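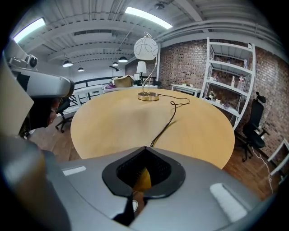

Can a machine handle a lamp cord yet? Sometimes, if the cord behaves and you're patient.

I went into the Kelus trials thinking the lamp would be the hard part. Nope – it was the cord! Our policy got through 27 runs, and in some two of them it lost the cord completely (Figure 2 shows the setup).
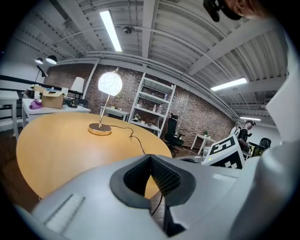 Figure 2. Round table with lamp and power cord.

So I'd call table lamps half solved, and I'm leaving cords for August.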